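Pokley Swap Shop opens its doors again this September

I'm very happy to announce that the Pokley Swap Shop is coming back, and this time we've got a proper home for it! From September we'll be in the old Costache bakery, open from 10am until the last person has finished chatting.

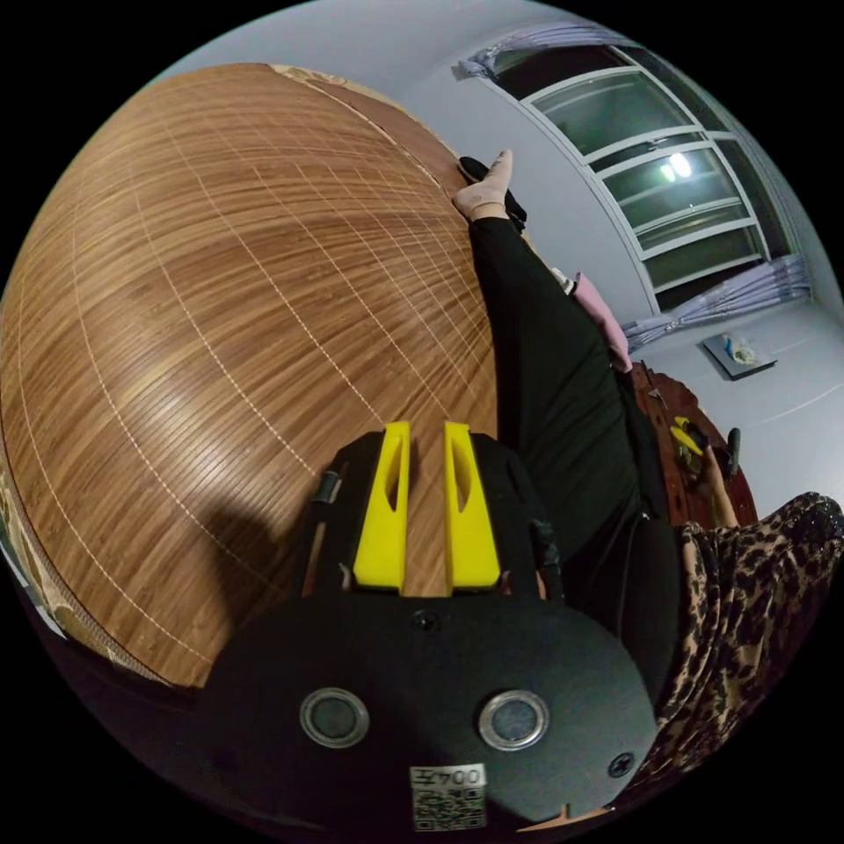
Idris Gough

If you missed us last year, the idea couldn't be simpler. You bring clean clothes and bed linen you've stopped using, you get a token for each one, and you spend your tokens on whatever takes your fancy. No money changes hands (apart from the tea tin). Last season 1,893 items found new owners, and I'm still wearing one of them as I type this, a green cardigan with somebody else's buttons on it.

We've made a few changes. Children's things now have their own room, and coats are going upstairs where the long rails fit.
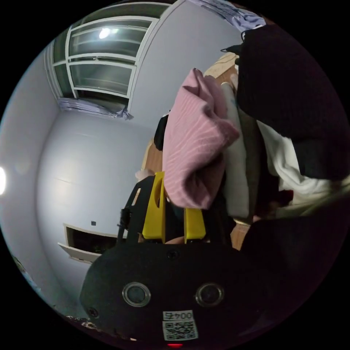 The old token system got in a right muddle by Easter, so we've gone over to paper cards, stamped at the door. You can bring up to seven items per visit. Cards last all season and you can share one with your family, which plenty of you asked for.

Jurnero, the repair café next door, will be running a mending table with us too. They've lent us two sewing machines and a frightening amount of thread.

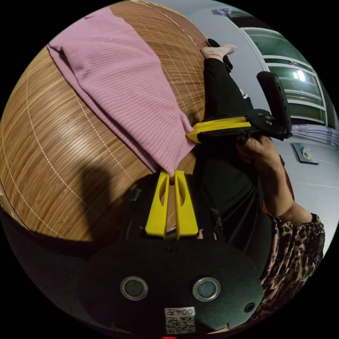 Nasex, who run the laundrette on the corner, told me they'd happily wash anything that arrives a bit musty, and that they only wished we'd asked them sooner. So do I!

We're still short of hangers, and almost five boxes of paperbacks need a new home before we can get the back shelves up, so do come and have a rummage. 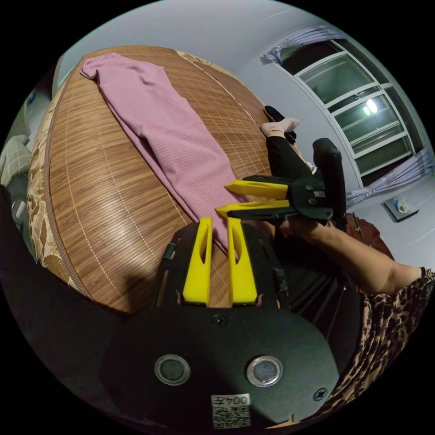

Do you need to live in Pokley to join in? Anyone can come, wherever you live, and you can pick up a card at the door on your first visit.

Doors are on the yard side, up the ramp. See you there, and bring a bag.

Recent news
Jurnero repair café adds evening sessions
Pokley allotment plant sale: thank you
Parking changes behind the Costache bakery
Call for hangers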